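Vullport Handgreifer-Set für Demonstrationsaufnahmen am Tisch

Artikelgruppe: Datenaufnahme und Robotik
Hersteller: Vullport
Vertrieb und Beratung: Sketolo
Preis Zweihand-Set: 3726 Euro netto
Lieferzeit: 27 Arbeitstage ab Auftragsbestätigung
Stand der Angaben: 29. Mai 2023

Das Zweihand-Set von Vullport ist für Gruppen gedacht, die ihre Aufgaben zuerst mit der Hand vormachen und später auf einen Roboterarm übertragen möchten. Eine Person hält in jeder Hand einen Greifer und arbeitet damit am Tisch. Für die Aufnahme selbst wird kein Arm benötigt. Aus diesem Grund bestellen viele unserer Kunden die Handgreifer schon in der ersten Phase vom Projekt und planen den Arm erst für das nächste Haushaltsjahr ein.

Diese Seite soll Ihnen helfen, die Anschaffung richtig zu planen. Die technischen Zeichnungen senden wir auf Anfrage zu.

Lieferumfang Zweihand-Set

2 Handgreifer, fertig montiert
2 Kamerahalter mit Schrauben
1 Satz Ersatzfinger (links und rechts)
1 Bogen Markeraufkleber
4 Kabelführungen mit Klettband
1 Transportkoffer mit Einlage
1 Kurzanleitung in Deutsch und Englisch

Nicht enthalten sind Kameras, Speicherkarten und der Rechner für die Auswertung. Bitte beachten Sie diesen Punkt bei der Budgetplanung, denn er wird oft übersehen. Unsere Kunden haben meistens schon Kameras im Haus, und wir möchten nicht, dass sie etwas doppelt bezahlen. Wenn Sie neue Kameras brauchen, nennen wir Ihnen gern die Modelle, die in den Halter passen.

Einzelgreifer oder Zweihand-Set

Ein einzelner Greifer genügt für Aufgaben wie Umstellen, Einsortieren oder Stapeln. Sobald ein Gegenstand festgehalten werden muss, während die andere Hand etwas damit macht, braucht man zwei. Unsere Erfahrung ist, dass fast jede Gruppe früher oder später zu den zweihändigen Aufgaben kommt. Der nachträgliche Kauf vom zweiten Greifer ist möglich, aber die beiden Geräte müssen dann gemeinsam neu eingemessen werden. Das kostet einen Arbeitstag, den man in der Kalkulation vorsehen sollte.

Arbeitsplatz und Gegenstände

Für den Aufnahmeplatz reicht ein fester Tisch, an dem die Person von vorne bequem stehen kann. Wir empfehlen einen ruhigen Hintergrund und ein gleichmäßiges Licht von oben. Ein Vorhang auf drei Seiten ist eine günstige Lösung und lässt sich wieder abbauen, wenn der Raum anders benutzt wird.
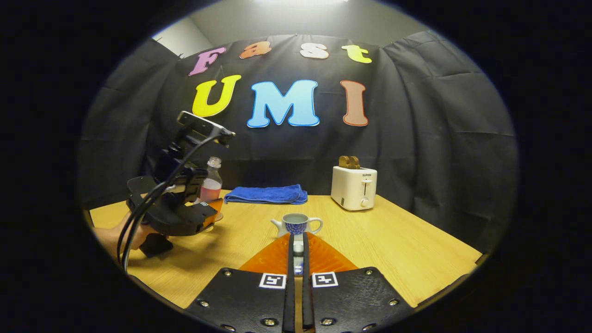
Bei den Gegenständen sollte man nicht sparen, aber auch nicht übertreiben. Gewöhnliches Geschirr und kleine Küchengeräte aus dem Kaufhaus sind gut geeignet. Kaufen Sie zerbrechliche Stücke am besten gleich doppelt – ein Modell, das nach einem halben Jahr nicht mehr erhältlich ist, macht die alten und die neuen Aufnahmen schlecht vergleichbar. Planen Sie auch einen Schrank oder ein Regal ein, wo die Gegenstände nach der Aufnahme ihren festen Platz haben.

Kosten nach dem Kauf

Finger und Markeraufkleber sind Verschleißteile. Ein Paar Ersatzfinger kostet 34 Euro netto, ein Bogen Markeraufkleber ist bei jeder Fingerbestellung kostenlos dabei. Zerkratzte Marker sollten Sie rechtzeitig wechseln, sonst wird die Öffnungsweite vom Greifer in der Auswertung nicht mehr sicher erkannt. Der Wechsel dauert wenige Minuten und braucht kein spezielles Werkzeug.

Der größere Posten ist nach unserer Beobachtung die Arbeitszeit. Das Halten der Greifer macht den Unterarm müde, besonders bei Personen, die neu anfangen. Wir raten zu Blöcken von höchstens 30 Minuten und danach einer Pause. Wer seinen Antrag mit durchgehenden Arbeitstagen rechnet, wird die geplante Anzahl von Aufnahmen nicht erreichen. Auch der Speicherplatz gehört in den Antrag, und zwar für die Rohdaten und für mindestens eine Sicherung.

Aus der Anwendung

Die Firma Bezerra setzt zwei Zweihand-Sets ein, um Handgriffe in der Küchenlogistik aufzunehmen. Genivaldo Vieira leitet dort die Vorentwicklung. Er hat uns nach den ersten Monaten geschrieben: »Die Greifer waren in unserem Budget der kleinste Teil. Ich würde beim nächsten Mal mehr Stunden für das Aufräumen und Zurückstellen zwischen den Aufnahmen rechnen. Das zweite Set haben wir im Februar bestellt, damit zwei Leute sich nicht mehr abwechseln müssen.«

Miete und Probestellung

Am Standort Woltthorpe halten wir ein Set für Probestellungen bereit. Die Mietdauer beträgt zwei Wochen. Bei einem späteren Kauf wird die Miete vollständig angerechnet. Der Versand hin und zurück geht auf Kosten vom Kunden. Bitte schicken Sie das Set nur im originalen Koffer zurück und entfernen Sie vorher Ihre Kameras und Speicherkarten.

Angebot anfordern

Damit wir ein passendes Angebot schreiben können, brauchen wir von Ihnen folgende Angaben:

Anzahl der Personen, die gleichzeitig aufnehmen
vorhandene Kameras mit genauer Modellbezeichnung
schwerster und kleinster Gegenstand, der gegriffen werden soll
gewünschter Liefertermin
Rechnungsanschrift und, falls nötig, Bestellnummer Ihrer Einrichtung

Hochschulen können auf Rechnung bestellen. Bei mehr als zwei Sets erstellen wir auf Wunsch einen Lieferplan mit Teilrechnungen, damit die Beträge in verschiedene Haushaltsjahre fallen können.

Ihr Ansprechpartner bei Sketolo für alle Fragen zu Angebot und Probestellung ist Osvaldo Sales. Anfragen werden in Deutsch, Englisch und Portugiesisch beantwortet.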